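Plalport Community Board > Home and Garden > Drying shirts indoors without the smell

rongrong_q
Right, I need opinions. My five-a-side lot play in cheap shiny shirts and I've ended up doing the washing for everyone. Flat is small, no garden, and by day two the whole place smells like a wet dog. I've been putting everything on hangers instead of draping it over the rack (takes up far less room!) but my sister says I'm ruining the necks.
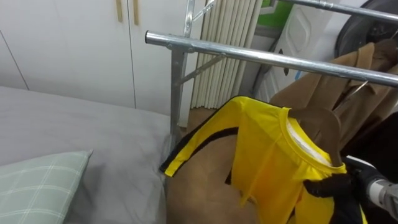
Fadwa Slaoui
Your sister's right, sorry. Hangers stretch thin stuff when it's heavy with water. Spin it twice first, then hang it.

rongrong_q
Twice?? My machine is a Paneo from before the flood and it walks across the kitchen on one spin. I'll try it though.

zhuoran43
Disagree with Fadwa. Polyester doesn't stretch, wool does. I've hung football tops for 11 years and the necks are fine. The smell is your washing, go up to 41 degrees or whatever your dial has near that and use half the powder.

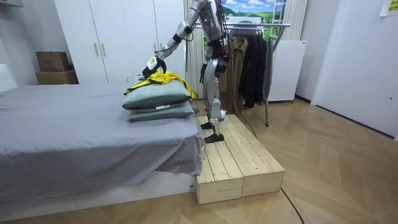

rongrong_q
Half the powder is a new one on me, I've been chucking in extra. My mum swore by a good big scoop and I suppose I never questioned it. One thing I do know is that bright yellow shows every grubby mark, so I'm nervous about using less. Has anyone got away with it on light colours?

zhuoran43
Yes, mine are white. Extra powder just sits in the cloth and goes sour. Open a window as well, even in August people forget.

rongrong_q
Window's open now, I'm freezing. Also had a go at spacing things out along the rail, because I used to cram them up like a coat stand at a party.

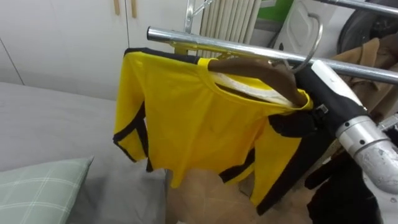
It does mean I can only do half the kit at once, so Sunday's match is dry by Tuesday and the bibs wait till after that. My downstairs neighbour reckons I should get a dehumidifier, and there's a second-hand Ulitside going for 29 quid, but I've nowhere to put it except next to the bed and I bet it hums.

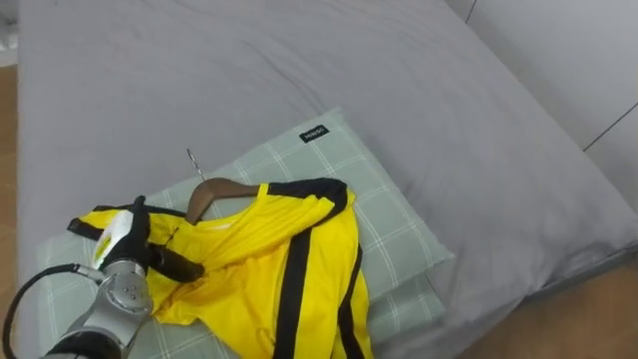 Yanling Kang
Get it. Mine hums and I sleep like a log, and you'll never go back to a smelly flat. Still with Fadwa on the necks, by the way.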